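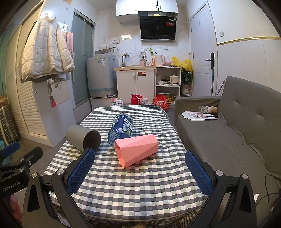 Yvonne Mellor wrote to me that I was too kind to the generals in my last post on the Crimean War, and that I should read more about the hospitals before I judge anybody. She is right, I think. I had used only one book, and it gives 20 pages to a single cavalry charge and 4 to cholera.

So in September I borrowed a collection of soldiers' letters from the library. It has 131 of them, and I am now somewhere in the middle. Very few speak of glory. The men ask for socks, for tobacco, for news of a neighbour's cow. One of them describes the colour of the mud at Balaklava for half a page.

My next post will be on the winter of 1854 and the supply road. If you know a good map of the harbour, please write to me.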